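14 de agosto de 2026

# Aislamiento y peso: notas antes de la ruta de Zinedden

Llevo desde julio revisando el equipo de abrigo para la travesía entre Drarnamside y Zinedden. El refugio intermedio está a 2.869 m y la previsión nocturna baja de cero incluso en agosto, así que la capa térmica condiciona el resto de la mochila.

El límite que me he fijado para la ropa de repuesto es de 797 g. Una capa de forro grueso consume casi la mitad y comprime mal. El relleno sintético pesa algo más que la pluma a igualdad de abrigo, pero conserva mejor el espesor con humedad, y en esa vertiente la niebla entra a media tarde. 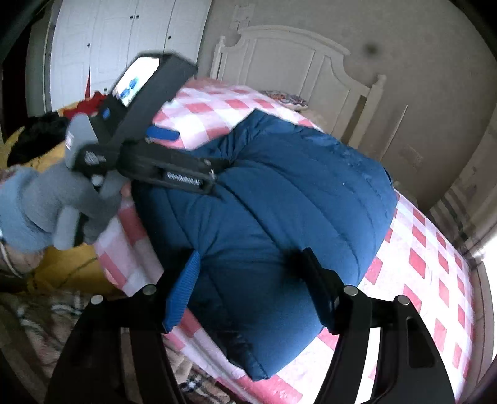
La compresión prolongada es el otro factor. Cualquier relleno pierde volumen si pasa semanas apretado en una funda, y el sintético se recupera peor. En casa conviene guardarlo suelto -- percha o caja amplia -- y reservar la funda para los días de marcha.

En cuanto al acolchado, las costuras pasantes crean líneas frías. Con viento flojo apenas se nota; en el collado de Ruser, expuesto al norte, hace falta una capa cortavientos encima. La mía pesa 300 g y va siempre en el bolsillo exterior de la mochila.

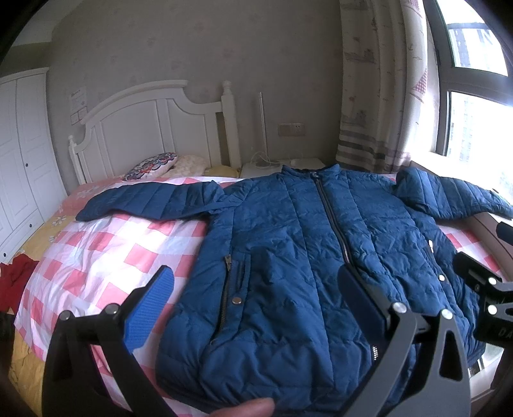 *Chaqueta acolchada azul marino, extendida sobre la cama.*

Queda por decidir el saco. El Roman tiene una temperatura de confort de 11 °C, insuficiente sin ropa adicional. Lo probaré con sábana térmica en el primer vivac y anotaré las mínimas.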